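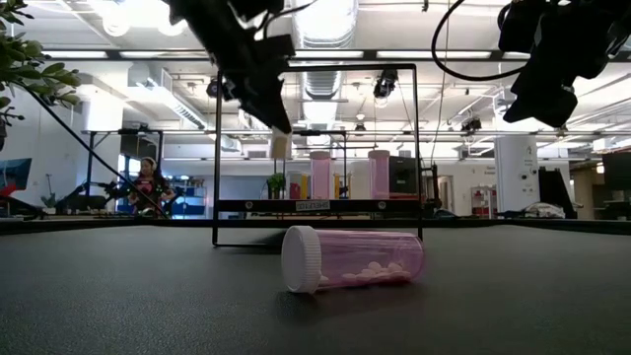 Can you hand unused tablets back to any chemist in Odside? As of this week, only to the one on Tanoli Road, and only before noon.

Home News Sport Letters What's On Contact

15 May 2019

Odside's great medicine amnesty has been so well received that most of it has been stopped. The scheme, launched in October with a poster and a plate of biscuits, asked residents to empty their bathroom cabinets and take the contents to the nearest counter. They did. The Brestura branch logged 265 bags before its back room was declared full and its manager, Tariq Pirzada, began eating his lunch in the car.

"We had planned for 61," he said. "I don't know where that figure came from. It was on the form."

Among the returns were cough mixture priced in shillings, a tin of travel sweets and a course of worming tablets for a dog that died in the nineties. Lucyna Pawłowska, who brought in two carrier bags on behalf of her late aunt, was turned away at Brestura and sent to Tanoli Road, where she was given a leaflet about Brestura.

The council says collections will resume across the town once a larger van has been found. Until then, residents are asked to keep old medicines out of the sink, the toilet and the reach of children. Councillor Noman Siddiqui called the scheme a triumph and said he hoped people would stop using it for a bit.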